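双腕作業ロボット運用手引き 第11節 家具を扱う作業の安全規則
5月改訂　文:Yurii Fedoruk

11.1 適用範囲
本節は、Zuslow制御盤に接続した双腕ロボットで、椅子や小型の台など、人が日常使う家具をつかむ、押す、引く、向きを変える作業に適用する。固定式の治具に載せたワークの取り扱いは第9節による。Warncombe棟とMazurek棟では床材が異なるため、床に関する設定値を棟の間で流用しないこと。

11.2 作業前の準備
1. 作業区域の境界を決め、床にテープで示す。境界はロボットの腕を最も伸ばした位置から2000 mm以上外側に取る。
2. 区域内の床を目視し、めくれ、段差、砂、油分がないか調べる。汚れを見つけたら拭き取り、拭いた場所が乾くまで脚部の電源を入れない。
3. 電源ケーブルの通り道を決める。ロボットの足が踏み出す側を避け、余長は区域の外で束ねる。
4. 対象の家具を単体で点検する。キャスター、折り畳み部、ひじ掛けの取り付け部を手で動かし、がたつきがあれば使用しない。
5. Joltis操作端末で腕の押し付け力の上限が「家具」に設定されていることを確認する。「部品」のままでは起動しない。
6. 非常停止ボタンを持つ監視者を決める。操作者と監視者の兼任は認めない。

注意:対象の家具に人が座った状態、または荷物を載せた状態で作業を始めてはならない。

11.3 接近と接触
1. 家具を開始位置に置き、ロボットの正面に障害物がないことを声に出して確認する。
2. 低速モードで接近させる。速度の切り替えは端末の13番画面で行う。
3. 左右の手を同時に当てる必要はない。片側を先に当てる場合は、もう一方の手を接触直前の位置で保持し、先に当てた側の力の表示が安定してから動かす。
4. 背もたれの上端をつかむときは、上体の前傾角と足の位置を端末で確認する。前後の足が両方とも接地していない状態では、つかみ動作に移らない。
5. ひじ掛けを押すときは、手先を支柱の取り付け部に近い低い位置に当てる。先端を押すと家具が回りやすい。
6. 手先から出ているケーブルが、家具と腕の間に入っていないことを確認してから力を加える。

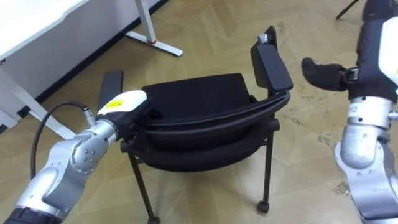
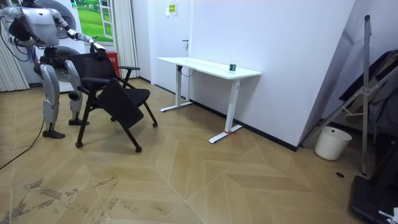

椅子を対象とした作業。1枚目はひじ掛けに対する左右の腕の位置、2枚目は背もたれ上端の把持。

11.4 移動中の監視
1. 監視者は、ロボットの手と家具の両方が見える位置に立つ。腕と家具の間、家具と壁の間には入らない。
2. キャスター付きの家具は、押す力を抜いたあとも動き続けることがある。停止指令のあと、家具が止まるのを見届けてから次の指令を出す。
3. 折り畳み式の家具は、持ち上げずに移動させる。持ち上げが必要な作業は、別に作業計画書を作成し、承認を受ける。
4. 次のいずれかが起きたら、監視者は声をかける前に非常停止を押す。
・家具の脚が床から浮いたまま戻らない
・足元でケーブルが張る、または足に掛かる
・上体の前傾が設定値を超え、警告音が鳴る
・人が境界の内側に入る

注記:非常停止を押しても、把持している手は開かない。脚部は姿勢を保ったまま固定される。機体が傾いていても手で支えようとせず、11.5の手順に従うこと。

11.5 非常停止後の復帰
1. 端末の表示が「固定」になったことを確認する。
2. 停止の原因を取り除く。境界の内側に入れるのは操作者1名とし、監視者は非常停止ボタンを持ったまま外に残る。
3. 家具が手に挟まれている場合は、端末から片手ずつ開く。左右同時の開放は、家具が倒れるおそれがあるため行わない。
4. 家具を区域外へ出し、変形や割れを調べる。
5. 腕を収納姿勢に戻し、低速モードで関節を一巡させる。異音があればその日の作業を終了する。
6. 11.2の手順4からやり直す。

警告:表示が「固定」以外のときに機体へ近づいてはならない。腕は予告なく動くことがある。

11.6 周辺の物品
作業区域に机、三脚、スタンド類を残す場合は、区域図にその位置を書き込む。書き込みのない物品は障害物とみなし、起動前に移動させる。机の上の飲料は、作業者の私物であっても片付ける。出入口の扉は施錠せず、扉の前に家具を押し出す経路を設定しない。

11.7 記録
作業ごとに、対象の家具の種類、押し付け力の最大値、非常停止の有無を記録票に記入する。非常停止があった場合は、同じ日のうちに2部作成し、1部を制御盤の横の綴りに、もう1部を安全担当に渡す。訂正は二重線で行い、元の数値が読めるように残すこと。記録票の様式は付録Cにある。旧様式の残りは使用しない。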